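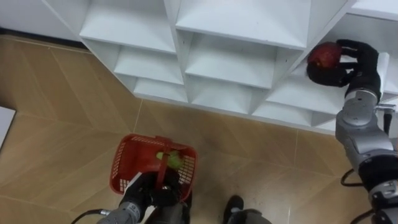
그림 1. 정사각형 칸으로 나뉜 흰색 선반. 칸은 모두 비어 있다.

제6강 보관 위치 배정과 슬로팅

1. 강의 범위

이번 강의는 소형 물품 창고의 보관 위치 배정 문제를 다룬다. 지난 강의에서 정리한 수요 분류(ABC 분석)를 전제로 하며, 피킹 경로 최적화는 다음 강의로 미룬다. 교재는 Myrtle Dvorak의 강의록 제2장을 기준으로 하고, 기호도 그 표기를 따른다.

2. 용어

보관 위치(location): 주소가 부여된 최소 보관 단위. 선반의 한 칸, 서랍 하나, 팔레트 자리 하나가 각각 보관 위치가 될 수 있다.
품목(SKU): 재고를 구분하여 관리하는 최소 단위. 색상이나 포장 수량이 다르면 별개 품목으로 본다.
슬로팅(slotting): 품목을 보관 위치에 대응시키는 결정. 최초 배정과 재배정을 모두 포함한다.
활용률: 점유된 보관 위치의 수를 전체 보관 위치의 수로 나눈 값. 부피 기준 활용률과 혼동하지 않도록 한다. 칸 하나에 작은 부품 한 개만 들어 있어도 위치 기준으로는 점유 상태이다.

3. 배정 방식의 구분

3.1 고정 배정
품목마다 전용 위치를 둔다. 작업자가 위치를 기억할 수 있고 전산 장애 시에도 출고가 가능하다. 재고가 소진된 위치도 비워 두어야 하므로 활용률이 낮다. 필요한 위치 수는 품목별 최대 재고의 합으로 정해진다.

S(고정) = Σ max_t q_i(t)

여기서 q_i(t)는 시점 t에서 품목 i가 차지하는 위치의 수이다.

3.2 임의 배정
입고 시점에 비어 있는 위치 중 하나를 선택한다. 필요한 위치 수는 전체 재고의 최댓값이다.

S(임의) = max_t Σ q_i(t)

최댓값의 합은 합의 최댓값보다 작을 수 없으므로 S(임의) ≤ S(고정)이 항상 성립한다. 등호는 모든 품목이 같은 시점에 최대 재고에 도달할 때 성립한다. 계절 상품만 취급하는 창고가 이 경우에 가깝다.

3.3 등급별 배정
품목을 몇 개의 등급으로 나누고 등급마다 구역을 지정한 뒤 구역 안에서는 임의 배정을 적용한다. 등급이 하나이면 임의 배정과 같고, 등급 수가 품목 수와 같으면 고정 배정과 같다. 등급 수를 늘리면 평균 이동 거리는 줄지만 구역별 여유 공간이 늘어난다. 실무에서는 두 등급 또는 세 등급이 흔하다.

4. 칸 규격의 결정

칸 규격은 한 번 정하면 바꾸기 어렵다. 균일 규격은 주소 체계가 단순하고 어느 품목이든 어느 칸으로나 옮길 수 있다. 대신 가장 큰 품목에 규격을 맞추면 작은 품목의 칸에서 내부 손실이 발생한다. 혼합 규격은 내부 손실을 줄이지만 큰 칸이 부족하고 작은 칸이 남는 불균형이 생길 수 있다.

규격을 정할 때는 품목의 외형 치수에 손이 들어갈 여유를 더한 값을 쓴다. 상자 단위로 보관하는 품목은 상자 치수를 기준으로 한다. 깊이 방향으로 두 줄 이상 넣는 경우 선입선출이 깨지기 쉬우므로 유효기간이 있는 품목에는 적용하지 않는다.
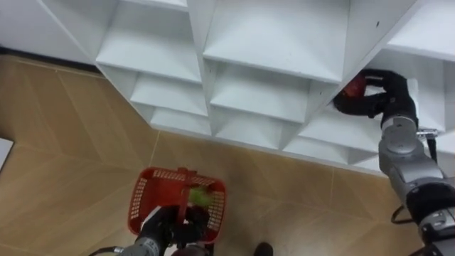

주소는 구역, 열, 단, 칸의 순서로 부여한다. 단 번호는 바닥에서 위로 올라가며 매긴다. 위에서부터 매기면 선반을 증설할 때 기존 번호를 전부 고쳐야 한다. 칸 번호는 통로에서 선반을 마주 보았을 때 왼쪽부터 시작한다. 숫자 0과 혼동되는 문자 O, 숫자 1과 혼동되는 문자 I는 주소에 쓰지 않는다.

5. COI 규칙

COI(cube-per-order index)는 품목의 필요 공간을 단위 기간 출고 횟수로 나눈 값이다.

COI_i = v_i / f_i

COI가 작은 품목부터 출고 지점에 가까운 위치에 배정한다. 단일 명령 작업(한 번 이동에 한 품목만 처리)이고 이동 비용이 품목과 무관하면 이 규칙은 총 이동 비용을 최소화한다. 증명은 인접한 두 품목의 위치를 교환했을 때 비용이 감소하지 않음을 보이는 방식이며, 과제로 남긴다.

한 번 이동에 여러 품목을 모으는 작업에서는 최적성이 보장되지 않는다. 함께 주문되는 품목을 인접시키는 편이 유리할 수 있고, 이때는 품목 간 동시 주문 빈도를 별도로 계산해야 한다.

6. 사례: Palby 부품 창고

Palby 창고의 자료는 품목 1,097종의 출고 기록이다. 재배정 전에는 공급사별 고정 배정을 사용하였다. 공급사 Bodard의 품목과 Evangelista의 품목이 서로 다른 구역에 있어, 같은 주문에 포함되는 볼트와 와셔를 꺼내려면 통로를 건너야 했다.

재배정은 세 단계로 진행되었다. 먼저 출고 횟수 상위 100종을 추려 출고 지점에 인접한 구역으로 옮겼다. 다음으로 나머지 품목에 등급별 배정을 적용하였다. 마지막으로 재고 관리 프로그램 Clakaler의 주소표를 새 체계로 교체하였다. 주소표 교체와 실물 이동 사이에 시차가 있으면 오출고가 발생하므로 구역 단위로 묶어 처리하였다.

재배정 주기는 6개월로 정하였다. 주기를 짧게 잡으면 이동 작업의 비용이 절감분을 넘어선다. 9월은 출고가 집중되는 달이므로 재배정 대상에서 제외한다.

7. 주의 사항

출고 횟수와 출고 수량을 구별한다. 한 번에 많은 수량이 나가는 품목은 수량이 커도 방문 횟수가 적다. COI의 분모에는 횟수를 쓴다.

신규 품목은 기록이 없으므로 유사 품목의 값을 빌려 임시로 배정하고, 첫 주기가 끝난 뒤 실제 값으로 바꾼다. 무거운 품목은 COI와 관계없이 허리 높이 이하의 단에 둔다.

8. 과제

(1) S(임의) ≤ S(고정)을 증명하고, 등호가 성립하는 두 품목의 재고 곡선을 그리시오.
(2) COI 규칙의 최적성을 교환 논법으로 증명하시오.
(3) 배부한 출고 기록에서 등급 수를 2로 했을 때의 구역별 필요 위치 수를 구하시오. 계산 과정은 표로 제출한다.

참고: Dvorak 강의록 제2장 3절, 부록의 기호표. 2019년 6월 개정.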